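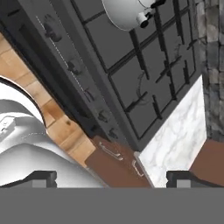 Sim kitchens and knob turning: the wrist view result
Board: Manipulation / Methods and papers

palma_h
Posted in April, 14 replies hidden by filter

Okay, I finally have numbers I trust and I'm too excited to sit on them. Short version: we trained the same stove policy twice in simulation, once with a room view plus the wrist view and once with the wrist view alone, and the wrist-only one did better on kitchens it had never met. I did not expect that!

Setup for those who missed the earlier thread: 800 generated kitchens for training, 2112 test episodes on held-out layouts, two seeds per policy. The task is "turn the knob you're told to turn." Floors, counters, walls and cabinet colors all get shuffled, and so does the spot where the arm starts, so sometimes the stove comes in on a steep diagonal and the policy has to sort out which way the row of knobs runs before it does anything else.

My guess is that the room view lets the policy memorize the layout. Take it away and it has to look at the knobs.

ibravo
Very cool, and congrats on getting it finished. I'm not sold on the explanation, though. When you dropped the room view you also dropped half the image tokens, so you have a smaller input and the same amount of data. Did you try feeding the wrist view in twice? Dumb baseline, but it would settle it.

palma_h
Not yet. Good call, I can queue that tonight.

josefina.c
I love this. We saw something close to it in Pamley with drawers, where the room view helped right up until we changed the cabinets, and then it fell over.

One question about the image up top. The pot is mostly out of view and there's a big white rounded thing near the left finger. Do you keep starts like that in the training set? We used to filter out anything where a large object sat that close to the gripper, and I've started to think the filter was hurting us.

palma_h
We keep them. The only starts we throw out are the ones where the arm is already in collision. I had the same filter at first (copied over from the Fernska code) and removing it was worth more than any change I made to the network.

El_Idrissi_M
Going to disagree with Ignacio a little. Token count matters, sure, but I'd look at the knobs first. Five dark knobs in an evenly spaced row, mostly alike up close apart from the bigger first one. If the instruction is "second from the left," what does left even mean with the stove tilted like that? The room view ought to help there, and Horacio says it doesn't. So either the policy is getting the order from something else, or the instruction leaks the answer.

Horacio, how do you number them?

palma_h
By burner, so the instruction is "front right burner" and so on. The mapping from knob to burner is fixed per stove model, and there are stove models in the test set that aren't in training. But now that you say it, I never checked whether the middle knob gets picked more often than it should. Ugh. Checking.

ibravo
Mostafa's point is better than mine — do that one first.

P_Aravena
Chiming in from the real robot side. I'd be thrilled if this held up, a single camera on the wrist is so much less to calibrate! My worry is the shadows. Under the grates they come out faint, and the stovetop is a nice even matte gray. The steel range in our lab throws highlights everywhere and our wrist camera hates it. Have you randomized lighting at all, or only materials?

palma_h
Materials and one light direction. Lighting is next on the list, and if you're up for running a checkpoint on your range I'd be so grateful.

P_Aravena
Send it over. Arm is free in the mornings.

palma_h
Update on the knobs. Split by position, the middle one is picked a bit too often by both policies, and more so by the one with the room view. So Mostafa was onto something, and the gap between the two survives when I leave the middle knob out. Smaller, but there. The doubled wrist view run is training now.

El_Idrissi_M
Nice. Please post the table with the end knobs separate, I bet they behave differently from the inner ones.

josefina.c
Seconding the table. And if you share the start poses I'll try them on our Magalhães drawer set, with the filter off this time.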